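Esstisch als Ablagefläche

Als Ablagefläche dient der Esstisch in vielen Haushalten zwischen den Mahlzeiten. Der Begriff wird in der Haushaltskunde für die Gewohnheit verwendet, Post, Einkäufe, Obst, Blumen und angebrochene Verpackungen auf dem Tisch abzustellen, statt sie sofort wegzuräumen. Besonders verbreitet ist sie in Wohnungen, in denen der Essplatz zwischen Eingang und Küche liegt.

Geschichte und Begriff

In bürgerlichen Haushalten mit eigenem Speisezimmer blieb der Tisch außerhalb der Essenszeiten meist frei oder trug nur eine Decke und eine Vase. Mit kleineren Grundrissen übernahm er weitere Aufgaben: Schreibtisch, Nähplatz, Packtisch. Die Autorin Halyna Stelmakh unterscheidet in ihrem Ratgeber »Der Tisch in der Mitte« zwischen Dauerbestand und Durchgangsware. Zum Dauerbestand zählt sie Vase, Obstkorb und Tischtuch, zur Durchgangsware alles, was noch an einen anderen Ort gehört – Kartons, Briefe, Schlüssel. Für ihre Untersuchung in der Wohnsiedlung Borkmont besuchte sie 37 Haushalte, jeweils am frühen Abend. In nearly allen fand sie beide Gruppen nebeneinander vor.

Textilien

Tischdecken und Läufer schützen die Platte vor Kratzern und Flecken. Häufig werden mehrere kleinere Tücher verwendet, die sich einzeln waschen lassen. Karomuster und Fransen sind bei Läufern üblich, ebenso aufgedruckte Schriftzüge, deren Farbe mit der Zeit verblasst. Muster nach Art von Fliesen kommen vor allem bei Platzdecken vor.

Obst und Trockenblumen

Orangen halten sich bei Zimmertemperatur etwa eine Woche und werden deshalb gern offen in Körben aufbewahrt. Durchbrochene oder geflochtene Körbe lassen Luft an die Früchte. Trockenblumen brauchen kein Wasser, verlieren aber in direkter Sonne ihre Farbe und setzen Staub an, der sich mit einem weichen Pinsel entfernen lässt. 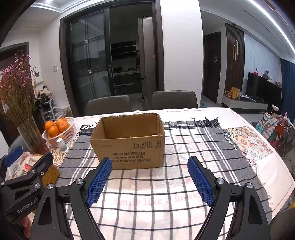

Kartons

Offene Kartons bleiben oft stehen, bis der Inhalt aufgebraucht ist. Bei Reinigungstabletten und ähnlichen Mitteln gilt das als ungünstig, da sie trocken, getrennt von Lebensmitteln und außer Reichweite von Kindern lagern sollen. Myroslav Pavliuk empfiehlt im Haushaltsheft »Flernis« ein festes Fach in Küche oder Flur, in das solche Packungen gleich nach dem Einkauf kommen. Werden die Deckelklappen abgetrennt, lässt sich ein Karton auch als Einsatz für Schubladen und Regale weiterverwenden.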